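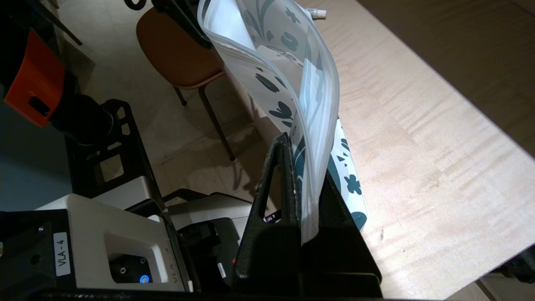

Trudy Kereama replied to our leaflet by saying that she had washed and saved soft plastic for most of a year, in a sack behind the kitchen door, and then put the lot in the ordinary bin when the sack split. She asked whether anyone in Girnosside took it at all. That question came up in other replies too, and it is the one this report tries to answer.

# Soft plastic in Girnosside: what households do with it

Hok-lam Tsai and project partner
Submitted 21/03/2021

## 1. Aim

Our aim was to find out what people in the Kolosia estate do with bags, films, wrappers and pouches once they are empty. Bottles, tubs and trays were left out. These are already collected at the kerb and there is plenty written on them.

We had two questions:

- Do people know which soft plastics can be recycled locally?
- If they do know, do they use the service?

## 2. Background

Soft plastic is a loose name for any plastic that can be scrunched in the hand. Some of it is a single material, usually polyethylene, and can be melted and made into new film or into thicker goods such as boards. Much of it is made of layers. A pouch for food or liquid may have an outer layer that takes print well, a middle layer that keeps out air, and an inner layer that seals when heated. The layers are stuck together and are hard to separate again.

Spouts, caps and zips are often made from a different plastic from the bag itself. A sorting plant may reject the whole item for this. Film also wraps itself round the turning parts of sorting machines, and the machines have to be stopped while it is cut away. For these reasons many kerbside schemes do not accept it, even when the symbol on the pack suggests that it can be recycled.

The Girnosside kerbside leaflet says "no film". It does not say what film is. Several people told us they thought it meant cling film only.

## 3. Method

We put a leaflet with a short form through 90 doors in Kolosia in January. The form could be sent back by email or left in a box in the porch of the community hall. Because of the restrictions we did not knock on doors or go into any homes.

Households that agreed were also asked to keep a tally for one week of every piece of soft plastic they threw away, under these headings:

| Heading | What it covers |
|---|---|
| Bags | carrier bags, bread bags, salad bags |
| Film | lids that peel off, cling film, wrap round multipacks |
| Wrappers | crisps, biscuits, sweets |
| Pouches | anything that stands up or has a spout |
| Post | mailing bags and bubble wrap |

The last heading was added after a trial in our own homes. Both of us had more mailing bags than we expected.

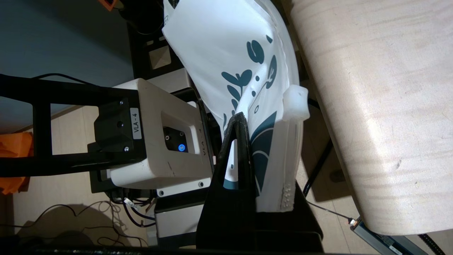

Page 3

## 4. Results

The tally sheets listed 563 pieces of soft plastic in the week. Of these, 332 were wrappers or film. Bags came next, then post, then pouches. Pouches were the smallest group by number, but they were the one people wrote the most comments about. They were described as "too good to throw away", and one household had been using them to hold clothes pegs and screws.

On the first question, most people did not know what could be recycled. The commonest answer was that soft plastic went in the kerbside box "and they sort it out". A smaller group put it all in general waste and were a bit annoyed about it. Only a few knew about the collection point at Undano, the supermarket on the ring road.

On the second question, those who knew about Undano did not all use it. The reasons given were:

- no car, and the bus does not stop near the entrance
- the bin is inside the store, past the tills, and people forgot the bag at home
- not sure whether the plastic had to be washed
- the bin was full when they got there

We emailed the store about the last point and were told that the bin is emptied every morning. We were not able to check this ourselves.

## 5. Problems with the method

Some households counted a multipack as one piece and some counted every packet inside it. We should have given a worked case on the sheet. We have left the figures as they were written down, so the wrappers total is probably too low.

People who fill in a form about recycling are likely to be people who care about recycling. The real level of knowledge in the estate may be lower than our results show.

January was also an unusual month. People were at home for all their meals and were ordering more online, and the amount of post packaging may be higher than in a normal year.

We did not weigh anything. A count treats a sweet wrapper and a large mailing bag as equal. Anyone repeating the work should borrow kitchen scales and record both.

## 6. Recommendations

The kerbside leaflet should name the items it means by film, with drawings. The "no film" line is too short to be of use.

Undano should be asked to move its bin to the entrance, before the tills, and to put a notice on it saying whether items need to be rinsed. A second point at the community hall would help people without a car. We have written to the hall about this and will add the reply to the appendix when it comes.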